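Sealer for an outdoor mural on old stucco - do I need one or not??

Posted July 18, 2018 in Murals & Public Art

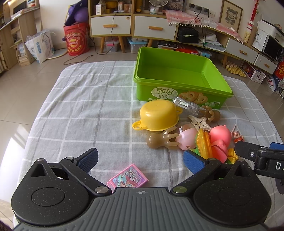

So the wall is the long side of a feed store in Losley, faces west, gets hammered by sun from lunch on. 470 square feet give or take the bit behind the meter box. Stucco, old, painted at least twice before, last coat was a tan masonry paint that chalks a little when you rub it. We pressure washed in the spring and patched the cracks.

Design is approved, it's a row of grain elevators with a big yellow sky. Lots of yellow. Plan was exterior acrylic house paint for the big areas and artist acrylics for the details. Town wants it done before the street fair in September.

Now the owner is asking about a clear coat, he got a quote for 1239 dollars for an anti-graffiti product, two coats, sprayed on. That is more than half my paint budget. One painter I know says always seal. Another says never seal stucco, it traps water and the whole thing comes off in sheets. Paint store guy said "depends" and sold me a roller.

Questions I guess -
do I seal at all
if yes, the removable kind or the permanent kind
does the chalky tan need primer or can I paint strait on it
will the yellow last, with or without

Never done one this big. Biggest before was a bathroom hallway at a daycare.

dustyladder

Cornik
14 replies on this board

Primer first. Forget the sealer for a minute, the chalk is your real problem. Rub your hand on the wall, if it comes away tan then paint will stick to the chalk and not the wall. Wash again with a stiff brush, let it dry several days, then a masonry primer made for chalky surfaces. Gray or white, white under yellow obviously.

Then test it. Paint a square foot, wait a week, press tape on hard and rip it off. If paint comes with it do not go any further. I skipped this on a laundromat and repainted the bottom four feet of it the next year, on my own money.

On the clear coat - stucco has to breathe. If water gets in from the roof edge or from the ground it needs to get out again. Look for a coating that says breathable or vapor permeable on the data sheet, and read the data sheet, not the front of the can. Check the top of the wall too. Is there flashing? Are the gutters dumping on it? A leaky parapet will kill a mural faster than any sun.

Removable vs permanent. Removable (sacrificial) washes off along with the tag and then you put more on. Cheap per coat but somebody has to go back and do it, and in a small town that somebody is you. Permanent lets you clean the tag off and leaves the coating there, costs more, and touching up the mural over it later is a pain because nothing wants to stick. Do you even get tags out there? My last two small town walls, zero in six years. I would spend the money on better paint.

Yellow. Check the pigment codes. Cheap bright yellows go first, on a west wall I've seen one go pale in three summers. The earthier yellows made with iron oxide hold up way better but they are duller. What I do is an oxide yellow for the big sky and keep the expensive bright stuff for small spots that are easy to redo. Ask the store which exterior tint colorants they use, they have a chart, they might have to dig for it.

Also get the maintenance in writing. Who pays for touch ups, how many years. Before you start, not after.

Stostach

just seal it. did a 204 sq ft one on brick at the ball field, two coats clear acrylic, looks great. matte not gloss, gloss shows every roller mark and glares like crazy in the afternoon. brick tho so maybe different

also dont paint in direct sun on a west wall, start early and quit at noon. paint dries on the roller otherwise

Kırmızıgül
Moderator

Mostly agree with the first reply. A few things to add, typing fast, sorry.

Isolation coat vs final coat - people mix these up. An isolation coat is a thin clear acrylic layer between your painting and whatever goes on top, so a removable varnish can come off later without taking your artwork with it. If you use artist acrylics for the details I would want something over those areas at least. House paint has its own binder meant for weather. Artist acrylic is fine outdoors if it's a decent grade and not thinned way down with water. Thin washes fail first. Use a medium to thin it.

The quote. Ask if it includes masking and cleanup, and what happens if it clouds. Some clear coats go milky when they're sprayed on a humid day or over paint that hasn't cured. Give the paint a few weeks before any coating, the can will tell you how long. So count backward from your street fair. If the coating can't go on until after the fair then let it go on after the fair, nobody at the ribbon cutting will know.

We had a grant project here, total was 2952 dollars for wall prep, paint, lift rental and coating. The lift ate more than the coating did. Budget for the lift if you haven't allready.

Take good photos in even light when it's done and write down every color and brand with the mix. Keep a quart of each main color, sealed, indoors. You will want that yellow again.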